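Dasto Shelf-Pick Cell, Kanari Practice Aisle
Monthly Inspection Checklist, with Comments
Inspection date: Monday, January 31, 2022
Cell status at end of inspection: Released for use, with 2 open items

Before you start

Please read the comments as well as the boxes! I know the temptation is to run down the page ticking things, and on a good month you can probably get away with it, but most of what I've learned about this cell is in the comments and very little of it fits in a box. Give yourself a whole morning, bring the good flashlight, and put the sign on the aisle entrance before you touch anything.

The cell is the two-armed Dasto on the Isteo base, the stretch of shelving in front of it, and the basket stand. The charging corner has its own sheet.

1. Lockout and stops

1.1 Main isolator off, padlock on, key in your pocket: OK
1.2 Stop button on the base latches and releases cleanly: OK
1.3 Stop button at the aisle end latches and releases cleanly: OK, see comment
1.4 Handheld stop stops both arms: OK
1.5 Arms hold position when power drops: OK

Comment on 1.3. The aisle-end button feels stiffer than the other one, and it has felt that way for as long as I've been doing this sheet. It works every time. Press it with your palm the way a startled person would, and if it ever fails to latch on the first push, stop there and tag the cell out.

Comment on 1.5. Test each arm separately with the arm stretched out toward the shelf, where the brakes have the hardest job. The left one settled a hair before it held, well inside the limit marked on the gauge card. I've written it in the log anyway so that whoever does March has something to compare with.

2. Base and floor

2.1 Wheels free of tape, string and wrapper scraps: Cleaned
2.2 Wheel locks hold on a firm push: OK
2.3 Floor marks readable: Touch up, open item
2.4 Floor clean and dry along the whole aisle: OK

Comment on 2.1. Oh, the wrapper scraps. They wind themselves around the rear casters and you will not see them standing up, so do get down there with the flashlight and the plastic hook (the metal one scratches). I pulled out a good wad of it this time, and the base rolled much more sweetly afterward.

Comment on 2.3. The corner mark nearest the shelf has worn almost through. The base still parked itself correctly on every try, but we set the basket stand by that mark, and I would like it fixed before somebody sets it by guesswork.

3. Basket, shelf and reach

3.1 Basket uncracked, rim and handles sound: OK
3.2 Handles folded clear of the arms' path: OK
3.3 Basket height set below shelf edge: Adjusted
3.4 Display boxes pushed back to their stops: OK
3.5 Price tags clipped on straight: OK
3.6 Reach check, both sides: OK

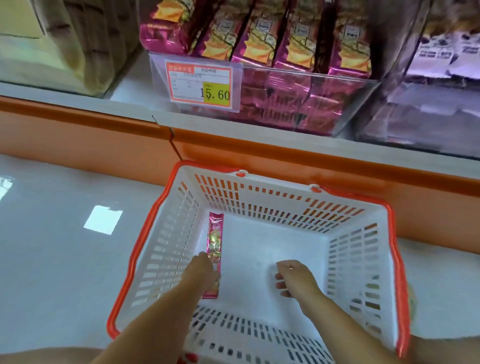
The basket height is the setting I fuss over the most, and I make no apology for it. If it sits too high, the knuckles catch the rim on the way in; too low, and the package gets dropped the last little way, which dents the corners and makes the next pick harder for everybody. What we want is the rim just under the orange shelf edge, with the hands able to work down inside the basket comfortably. When you go through the placement by hand for the reach check, stand a long package up against the left inner side, the way the pink one is, and hold it there by its lower half. Then bring your other hand over the open floor on the right and make sure you aren't brushing the wall or the handle. If your own two hands feel crowded in there, the grippers certainly will be. I had to bring the stand down by two turns of the crank this month, and I've marked the new spot on the post in pencil.

Comment on 3.4. The clear fronts on the display boxes are lovely for customers and a bit of a trial for the cameras, so wipe them with the soft cloth only. Paper towels leave fine scratches, and once those are in, they glare for good. Push each box back until you feel the stop.

Comment on 3.5. A tag hanging crooked can catch a fingertip as the gripper backs out. Run your finger along the bottom edge of each one. Anything that wiggles gets a new clip from the Cárdenas drawer, second from the top.

4. Grippers and wrists

4.1 Finger pads clean, no splits or shiny patches: Right replaced
4.2 Finger screws at paint marks: OK
4.3 Wrist cables free through full turn: OK
4.4 Grip force on test block within card limits: OK
4.5 Cycle counter read and written down: 177 since last pad change, left

Comment on 4.1. The right pads had gone shiny along the inner edge, and foil slides straight off a shiny pad. We are supposed to change them every 1,000 cycles, but please go by what you see and feel as well. Rub your thumb along the pad; it should drag. New pads want a wipe with the damp cloth and a few minutes to dry before their first pick, or they leave a powdery mark on the packaging.

Comment on 4.3. Turn the wrist slowly by hand, all the way one way and then all the way back, and listen while you do it. A soft rustle is the sleeve. A click is worth stopping for.

5. Cameras and calibration

5.1 Lenses clean: Cleaned
5.2 Head camera bracket tight: OK
5.3 Calibration board found from all three parking spots: OK
5.4 Glare check with ceiling lights full on: OK, see comment

Comment on 5.4. The pale glossy surface beneath the shelf throws the ceiling lights back quite brightly, and it always has. Do this check with every light on. The matte strip is still on order from Kanari, so that stays on the open list.

Open items carried forward

Repaint corner floor mark nearest the shelf.
Fit matte strip to the glossy surface when it arrives.

Padlock off, sign down, hook and flashlight back in the Cárdenas drawer please, bottom one.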